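네초포루크 가옥의 '최초 건립' 이야기, 다시 따져 보기

향토사료 소식 · 디지털 사진 목록 정리 후기

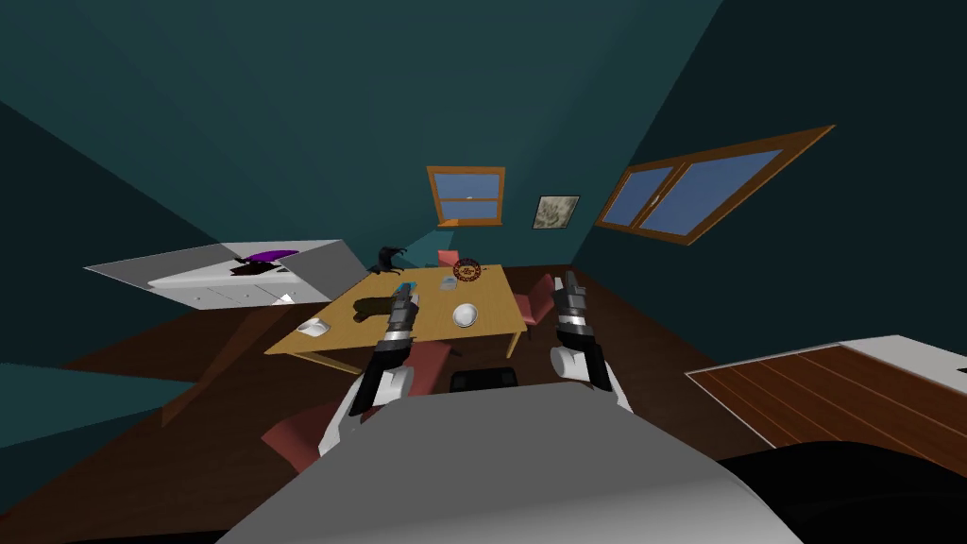
지난 호에 강가의 네초포루크(Nechyporuk) 가옥을 "이 마을에서 가장 먼저 지어진 벽돌집"이라고 소개한 글이 실렸다. 독자 몇 분이 반갑다는 편지를 보내 주셨고, 어릴 때 그 집 마당에서 놀았다는 분도 계셨다. 편지는 고맙게 읽었다. 다만 나는 그 소개 글의 첫 문장부터 믿지 않는다. 같은 지면에서 이런 말을 하는 것이 모양새가 좋지 않다는 점은 알지만, 한 번 활자로 찍힌 이야기는 다음 사람이 근거로 삼기 때문에 지금 적어 두는 편이 낫겠다.

우선 근거라고 제시된 것부터 보자. 지난 호의 글은 사진 목록 2135번의 설명문을 그대로 옮겼다. 2135번은 가옥의 정면을 찍은 흑백사진이고, 설명문에는 "강 쪽에서 본 네초포루크 저택, 마을 최초의 벽돌 건물"이라고 되어 있다. 그런데 이 설명문은 사진 뒷면에 적힌 글이 아니다. 뒷면에는 연필로 쓴 "강 집"이라는 두 단어뿐이다. 나머지는 누군가가 나중에 목록 카드를 만들면서 붙였다. 누가 붙였는지, 무엇을 보고 붙였는지는 카드에 없다. 글씨체로 보아 카드 작성자는 적어도 두 사람인데, '최초'라는 말은 뒤에 쓴 사람의 글씨로 들어가 있다.

그렇다면 뒤에 쓴 사람은 어디서 그 말을 가져왔을까. 내 짐작으로는 키트사이드(Kitside) 선착장 개장 기념 책자다. 그 책자 중간쯤에 강변의 유서 깊은 집들을 자랑하는 대목이 있고, 거기에 "우리 고장 최초의 벽돌집"이라는 표현이 나온다. 문제는 책자가 집 이름을 밝히지 않았다는 것이다. 선착장에서 보이는 벽돌집이라고만 했다. 선착장에서 보이는 벽돌집은 예전에 두 채였고, 다른 한 채는 롤루라르(Rolurar) 상회가 창고를 겸해 쓰던 집이다. 이 집은 헐려서 지금은 없다. 남아 있는 집이 헐린 집의 명성을 물려받는 일은 향토사에서 흔하다.

롤루라르 상회의 장부는 다행히 일부가 남아 있다. 우리 자료실 번호로는 1529번 묶음이고, 표지가 떨어져 나가 첫머리 몇 장은 읽을 수 없다. 읽을 수 있는 장에는 벽돌과 석회를 배로 들여온 기록이 나온다. 그중 한 건에 "네초포루크 씨 신축용"이라는 말이 붙어 있다. 이 기록을 두고 지난 호의 필자는 가옥의 연대를 뒷받침하는 증거라고 했는데, 나는 정반대로 읽는다. 상회가 네초포루크 집에 벽돌을 대 주었을 때 상회 건물은 이미 서 있었다. 같은 장의 위쪽에 "본점 벽돌벽 보수"라는 지출이 적혀 있기 때문이다. 새로 지은 벽을 곧바로 보수하지는 않았을 테니, 상회 건물이 앞섰다고 보는 쪽이 자연스럽다. 물론 부실 공사였을 가능성도 있다. 그러나 그 가능성에 기대어 '최초'를 주장할 수는 없는 노릇이다.

반론도 예상된다. 첫째로 나올 만한 것은 가족의 구전이다. 후손 쪽에서 전해 내려온 이야기로는 강을 오르내리던 배들이 그 집의 붉은 벽을 보고 방향을 잡았다고 한다. 듣기 좋은 이야기다. 하지만 붉은 벽이 눈에 띄었다는 것과 가장 먼저 지어졌다는 것은 별개다. 게다가 가옥의 강 쪽 벽은 오랫동안 회칠이 되어 있었다. 2135번 사진만 보아도 벽돌 줄눈이 드러난 곳은 현관 옆 좁은 부분뿐이다. 붉은 벽을 보고 배를 몰았다는 사공들은 도대체 어느 벽을 본 것인지 묻고 싶다.

둘째는 대문 위의 명판이다. 이것은 아예 증거로 칠 수가 없다. 명판은 건물을 새로 단장할 때 주식회사 젠댄스(Zendance)가 기증한 것으로, 문구도 그 회사에서 정했다. 기증에 감사할 일이지 문구까지 사료로 모실 일은 아니다. 명판을 본 방문객이 글을 쓰고, 그 글을 본 사람이 다시 명판을 인용하는 식으로 출처가 한 바퀴 돈 사례를 나는 올해에만 여러 번 보았다. 지난 호의 글도 끝머리의 참고 자료에 명판을 넣어 두었더라.

집의 크기를 둘러싼 말도 미심쩍다. 안내지에는 벽돌담의 길이가 125걸음이라고 되어 있다. 누구의 걸음인지는 나와 있지 않다. 나도 직접 걸어 보았지만 담이 중간에서 끊기고 그 뒤로는 나중에 쌓은 시멘트 담이 이어져서, 어디까지를 원래 담으로 칠지부터 정해야 했다. 측량 도면이 없는 한 이 숫자는 안내지에서 빼는 것이 옳다. 듣자 하니 다음 안내지에도 그대로 들어간다고 한다.

오해를 막기 위해 덧붙이면, 나는 이 집이 보잘것없다고 말하는 것이 아니다. 현관의 목조 장식은 이 강줄기에서 드물게 잘 남았고, 뒤뜰의 우물도 조사할 가치가 있다. 보존 신청에도 찬성한다. 그러나 신청서 첫 줄에 '최초'라고 쓰는 데는 찬성하지 않는다. 심사하는 사람이 우리와 같은 목록 카드를 들여다보고 나와 같은 의문을 품으면 그다음 줄부터는 읽지 않을 것이다. "강변에 남은 오래된 벽돌집"이라고만 써도 신청 요건에는 모자람이 없다.

당장 할 수 있는 일을 적는다. 목록 2135번의 설명문에서 '마을 최초의 벽돌 건물'이라는 부분을 지우고, 뒷면에 실제로 적힌 글과 나중에 붙인 해설을 칸을 나누어 표시했으면 한다. 같은 손으로 쓴 다른 카드들도 점검해야 한다. 내가 훑어본 것만 해도 교회 종탑과 옛 나루터 카드에 근거 없는 '최초'가 하나씩 더 있었다. 종탑은 더 의심스러운데, 사진에 찍힌 종탑이 지금의 종탑과 지붕 모양이 다르다. 이 건은 자료를 더 모아서 따로 쓰겠다.

혹시 댁에 롤루라르 상회 건물이 나온 사진이나 엽서가 있는 분은 자료실로 연락해 주시기 바란다. 사본만 떠도 충분하고 원본은 그 자리에서 돌려 드린다. 뒷면도 반드시 함께 복사해야 하니 앨범에 풀로 붙인 사진은 억지로 떼지 말고 앨범째 가져오시면 된다. 집안에서 들은 이야기도 환영하지만, 누구에게서 언제쯤 들었는지를 같이 적어 주시면 좋겠다. 자료실은 월요일에 쉰다.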